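Notebook entry, November 5, 2022
Nonthorpe workshop, thermal materials
Entered by Asmaa El Ouafi

Subject: storage trial of the Dramico thermal compound, second reading.

The compound was drawn from the lot received in January and kept in the dry cabinet with the lids taped. Two jars were opened for this reading. Jar 1 was smooth and spread evenly on the glass plate. Jar 2 showed a thin ring of separated oil at the wall and required stirring before a sample could be taken. Stirring was done by hand with the steel spatula, and the spatula was wiped with alcohol between jars.

Samples were pressed between the copper blocks under the standard weight and left overnight. Drift in the block temperature was within the limit stated in the Samir procedure. The reading for jar 1 was 447 on the bench scale and the reading for jar 2 was 398. The reference pad from Damel was not measured, as the remaining sheet is creased and a new one is on order. 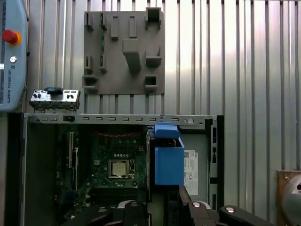
Open desktop chassis with the processor in its socket.

The difference between the jars is larger than expected for material of the same lot. It is not yet clear whether the cause is the separation or uneven pressing. The lower block has a scratch near one corner, which was noted at the first reading and has not been polished out.

To be done before the third reading:
Polish the lower block and check it against the flat.
Repeat jar 2 with a full 100 strokes of stirring.
Record cabinet humidity each morning on the sheet inside the door.

Jar 1 has been resealed and returned to the top shelf. Jar 2 remains on the bench under a cover, labeled "hold."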